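Tag der offenen Tür bei Cekham: lohnt sich die Robotervorführung?

Forum > Technik & Ausflüge > Automatisierung
174 Aufrufe

Famport
Hallo zusammen, bei Cekham in Kuvstead ist im Februar wieder offene Tür und ich überlege, mit meinem Sohn (14, schraubt ständig an alten Rechnern rum) hinzufahren. Im Programm steht nur "Roboter und PC-Zerlegung", sonst nichts. War da schon mal jemand? Sieht man da wirklich was oder läuft bloß ein Film? Und kommt man nah genug ran? Wir hätten 55 Kilometer zu fahren, eine Strecke, und ich will ihn nicht für einen Prospektständer ins Auto setzen.

3 Antworten

Ketsara Jaidee
23. November 2022
Fahrt hin! Ich war beim letzten Mal da und bin viel länger geblieben als geplant. Es läuft kein Film, da steht ein richtiger Arm am Tisch und arbeitet an einem ganz normalen Desktop-PC (Dell, so ein Bürorechner, wie sie früher bei uns auf jedem Schreibtisch standen). Der Rechner liegt offen auf der Seite und es geht um Festplatte, Stecker und Kabel, also genau das, was dein Sohn vermutlich schon zigmal in der Hand hatte. Mich hat vor allem der Greifer fasziniert, zwei schwarze Finger, die in so ein enges Gehäuse reinmüssen, und daneben hängt überall Kabelzeug rum! Die Platte sitzt in einem knallblauen Einbaurahmen, den kann man auch von weiter hinten gut erkennen.

Ein paar Bilder von der Vorführung:
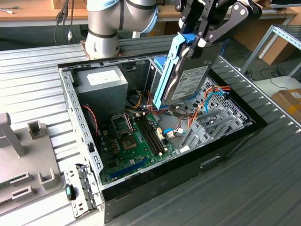
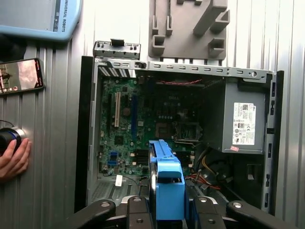
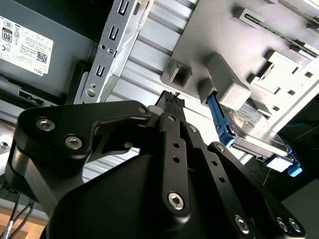
Anfahrt und Wartezeit
Mit dem Bus 39 bis Chuensuk, von dort sind es ein paar Minuten zu Fuß. Parken ging auch, ich hab nur ewig gesucht. An der Vorführung war es nach dem Mittagessen ziemlich voll, kommt lieber vormittags. Fragen darf man stellen, und zwar auch blöde (ich hab gefragt, wie der Arm merkt, dass er was in der Hand hat, und eine sehr lange Antwort bekommen, von der ich die Hälfte verstanden habe). Selber steuern durfte man bei mir nicht. Das Bediengerät von Universal Robots liegt mit auf dem Tisch, da hätte ich ja schon gern mal draufgedrückt.

lötzinn_1441
naja. wer action erwartet ist falsch, das geht alles sehr langsam. meine tochter wollte nach zehn minuten zu den waffeln. für einen schrauber mit 14 aber wahrscheinlich ok

Brummkreisel
War nicht in Kuvstead, nur bei was Ähnlichem an einer Hochschule. Mein Tipp: vorher anrufen und fragen, wann der Arm läuft und wann Pause ist. Bei uns stand er die erste Stunde still, das war mit Kind eher zäh. Gibt es da eigentlich auch was zu essen außer Waffeln?

Famport
Danke euch! Dann vormittags und mit dem Bus. Ich rufe vorher an und frage nach den Zeiten, das mit dem Essen gleich mit.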